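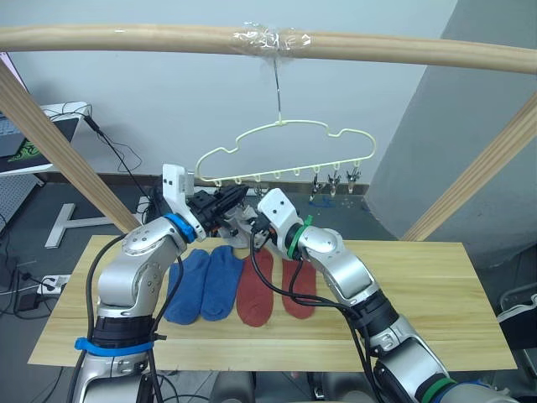 Students on the second-year automation course at Hornell Technical College have begun the practical half of their laundry handling project, in which a two-armed robot is taught to hang socks on a clip hanger. The work runs until May, when the class will enter the manipulation round of the Grirnum student robotics competition.

The project replaces the block-sorting exercise used on the course in earlier years. Course staff said rigid blocks no longer stretched the students, whose programs could treat every part as the same shape from one run to the next. Cloth does not allow this. A sock changes outline each time it is put down, and a grasp point chosen from one view may be under a fold in the next.

The class is divided into teams, each with its own share of the task. One team works on picking a sock from the table, one on passing it between the arms, and one on opening the clip and releasing it at the right moment. Students drive the arms by hand to record a run, then use the recordings to train the control software. The current set holds 1846 recorded runs, of which 633 have been rejected for dropped socks, missed clips or faults in the timing data. A further 374 are waiting to be checked.

Picking has taken up most of the term so far. The team first set a fixed approach height and closed the fingers at the middle of the sock, which gave an unreliable grip on thin fabric. They now approach nearer the cuff and close more slowly. Separation is a harder problem: where a grey sock lies over the edge of a red one, with the textured pads of the gripper on either side of the grey, the left finger is already above both fabrics, and closing at that point risks lifting the pair. The students are comparing two remedies — a short sideways push before the grasp, and a shallower finger angle.
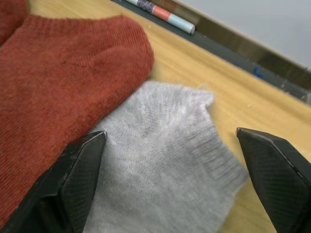

Software for the project is Brotik, a scheduling package written by former students of the college and kept up by the present class. It keeps the two arms on a common clock and stops both if either one falls behind. Much of the recent work has gone into logging, and the recordings now include wrist views from close to the fabric, such as the one of the red and grey socks with the fingertips pointing in from either side. Labels are added after each session and checked by a second student before a run is accepted. 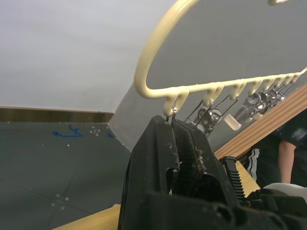 The gripper at the lower bar of the hanger, with metal clips suspended to the right.

The Grirnum round allows each entry 3 attempts, and the best one counts. Entries are marked on completed hangs, with a deduction for any item that touches the floor. Hornell will meet a team from the Bañuelos Institute in the first heat. The recorded runs and the team's notes will be placed in the college library after the competition, for use by next year's class.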